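Why I quit separating my laundry (mostly)

My mother sorted laundry into five piles on the hallway floor every Saturday, and you did not step on the piles. Whites, lights, darks, towels, and a sad little heap she called "the others," which was anything with a tag she didn't trust. I carried on doing it her way for years, right through college and three apartments, even when the machine was down two flights of stairs and ate quarters.

Then I moved to Printhorpe, into the place with the tiny washer in the kitchen, and the system fell apart in a month. You can't run five loads in a machine that takes an hour and a half a go. Well, you can, but you'll be hearing the spin cycle over dinner until you lose your mind!

So I started cheating. First the lights went in with the whites (fine). Then the darks went in with the lights, on cold, and I stood there like I was waiting for test results. Also fine! Nearly everything I own has been washed so often there's no dye left to run. The one exception was a red dish towel I picked up at the market, which gave me a pillowcase the color of canned salmon. I still use the pillowcase.

My friend Latrice Kasprzak thinks I've gone feral. She irons her sheets, so we were never going to agree on this, but she did talk me into a couple of things I've stuck with. Turn jeans inside out. Zip the zippers, or they chew up whatever's next to them. And go easy on the detergent, way easier than the cap tells you to. I was filling that cap to the top line every time and wondering why my towels felt like cardboard. Now I use maybe a third and they're soft again, and the bottle lasts forever.

The towels do still get their own load, by the way. I tried mixing them in and everything came out with fuzz on it, and it took half of a Tuesday evening with a lint roller to get my good black pants back to black. Never again.

Drying is the part I haven't figured out. I don't have a dryer and I don't really want one, but February in a small apartment with a rack in front of the only radiator is pretty grim. Stuff hangs there for two days and starts to smell like a basement. Opening the window helps, and so does leaving real gaps between things instead of cramming the whole load on there. I've also started giving each piece a good hard shake before I hang it, which gets rid of a lot of the creases, so the iron can stay in the closet where it belongs.

If you've got a trick for drying sweaters flat when you have no flat surfaces, please leave it in the comments, I'm begging.

Soft gray stuff wrinkles if you so much as look at it. 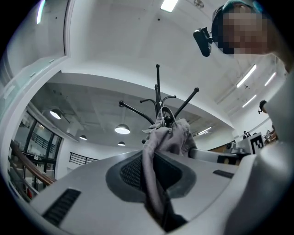 What I'm reading this week

Still on the same library book as last time, and it's due back soon, so wish me luck.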